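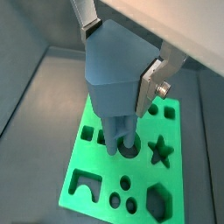
2022-08-03
Genji Yagi and Misaki Uchida

4. The board and what people make of it

Shape-sorting boards have been sitting on nursery floors for so long that it is easy to forget how much they ask of whoever is using them, and we would like to spend a little time on that before we turn to the scores. A sorting board sets a puzzle in two halves: which opening, and then which way around. Most of the writing we grew up on deals with the first half, the matching of outline to outline, and treats the second as a matter of growing fingers. A piece like the pale blue one, with its wide, peaked top and two round pegs side by side underneath, makes the second half much harder to pass over, for a peg held above a large round opening still leaves open the matter of where its neighbour is going to go. We became rather fond of this problem over the course of the work (perhaps fonder than we should have).

The families who kindly joined us came through the Nollbridge and Lavoie playgroups, 17 children in all, and each of them spent two short sittings with a bright green board on the floor. Floor height mattered more than we had expected when we began planning in May. Children who knelt and leaned right over the board tended to look through the openings and talk about them as holes, or doors, or in one lovely case as "the little rooms", while those who sat back looked mainly at the piece in hand. We coded 3,194 separate looks from the recordings, a job that took up most of a Lemar winter and a great deal of tea, and 70 per cent of them went to the board and the remainder to the piece or to a parent.

Colour deserves a word as well. With the board a strong green and the piece a soft blue, there was no colour match to be had, and the children had to go by shape alone. Earlier sets, including the Plovia blocks that many of our parents remembered from their own childhoods, often paint the piece and its opening alike, and we suspect a good deal of what has been called shape sorting in those sets was colour sorting all along.
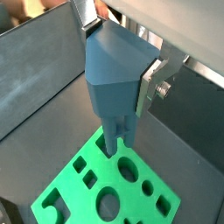

Figure 2. Two-pronged blue piece above the green board, with the left prong just over a square hole near the board's upper corner.

The square openings gave us our favourite behaviour of the study. Several children tried a rounded end against a square opening, paused, and then went looking for a corner on the piece with a fingertip before trying anything else. We have called this "feeling for the corner" in the coding guide, and we come back to it in Section 5, where the older children's sittings are taken up in more detail.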